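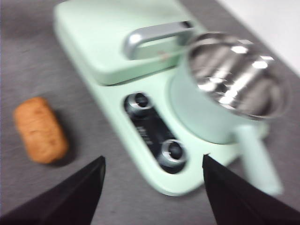

Seite 2 von 3

Ticket 511: FI im Vereinsheim fällt morgens raus
Status: in Bearbeitung
Gemeldet von: Yolanda Ayala
Bearbeitung: Gillespie Rennie
Betroffen: Stromkreis Teeküche, Plellengate, Erdgeschoss

Eintrag 9, Rennie
Zusammenfassung von Seite 1 für alle, die erst jetzt in den Verteiler gerutscht sind: Der Fehlerstrom-Schutzschalter für die Teeküche löst an manchen Vormittagen aus, an anderen nicht. Verdächtigt wurden bisher der Kühlschrank, die Spülmaschine, das Wetter und ich. Der Kühlschrank hing vier Tage am Verlängerungskabel aus dem Flur, der FI fiel trotzdem. Die Milch hat es überstanden, meine Geduld nur teilweise.

Eintrag 10, Ayala
Heute wieder, kurz nach neun. Wasserkocher lief, Frühstücksgerät lief, Licht unterm Hängeschrank war an. Sicherungsautomat blieb drin, nur der FI war unten. Habe ihn wieder hochgedrückt, hielt.

Eintrag 11, Rennie
Danke, das ist brauchbarer als »Strom komisch«. Wenn der Automat drin bleibt, ist es keine Überlast. Dann brauchen wir auch die Diskussion nicht weiterzuführen, ob man Toast und Tee zeitlich staffeln sollte. Bitte beim nächsten Mal alle Stecker ziehen und einzeln wieder einstecken, mit jeweils zehn Minuten Pause. Ja, das dauert.

Eintrag 12, Ragab
Habe es gemacht. Reihenfolge: Kühlschrank, Spülmaschine, Wasserkocher, Frühstücksgerät, Radio. Alles lief, nichts fiel. Um elf war ich fertig und der Kaffee kalt. Um zehn nach elf habe ich das Licht unterm Hängeschrank eingeschaltet, da war es dunkel. Das hatte auf der Liste gefehlt, weil es keinen Stecker hat.
Yasmine
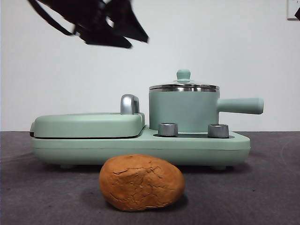

Eintrag 13, Rennie
Die Leuchte also. Die wurde im Februar montiert, laut Rechnung von der Firma Dakico, laut Erinnerung aller Beteiligten von einem freundlichen Herrn mit sehr kurzer Leiter. Habe sie freigeschaltet und abgenommen. Die Zuleitung kommt hinter der Fliesenkante hervor und ist dort auf zwei Zentimetern blank gescheuert. Dazu Kondenswasser, sobald der Wasserkocher unter dem Schrank steht. Erklärt, warum es nur manche Vormittage trifft: Es hängt davon ab, wer Tee kocht.

Isolationsmessung mit abgeklemmter Leuchte unauffällig. FI selbst geprüft, löst sauber aus. Er hat die ganze Zeit seine Arbeit gemacht und wurde dafür in Eintrag 3 als »Montagsgerät« beschimpft.

Eintrag 14, Achterberg
Was kostet das?

Eintrag 15, Rennie
Neue Leitung, neue Leuchte in Feuchtraumausführung, Anfahrt: 290 Euro laut Angebot Hennessy, 181 Euro laut Angebot Asley, Letzteres ohne Leuchte. Die alte möchte ich nicht wieder anschrauben.

Eintrag 16, Achterberg
Freigabe für Hennessy erteilt. An Dakico geht eine Reklamation. Ich rechne mit einer Antwort noch in diesem Jahrzehnt.

Eintrag 17, Rennie
Termin steht: Fr., 19. Juni, vormittags. Bis dahin bleibt die Leuchte ab, die Leitung ist abgeklemmt und isoliert. Steckdosen dürfen normal benutzt werden. Wer abends etwas sehen will, nimmt die Deckenlampe. Die ist hässlich, aber dicht.

Eintrag 18, Ayala
Seit der Abklemmung kein Auslösen mehr. Lovely Manalastas fragt, ob der Kühlschrank jetzt wieder an seine eigene Steckdose darf, sie ist gestern zum zweiten Mal über das Verlängerungskabel gestiegen.

Eintrag 19, Rennie
Darf er. Kabel bitte zurück in den Werkzeugschrank, unteres Fach. Ticket bleibt offen, bis die neue Leitung gemessen ist.

Weiter auf Seite 3: Messprotokoll und Schriftwechsel Dakico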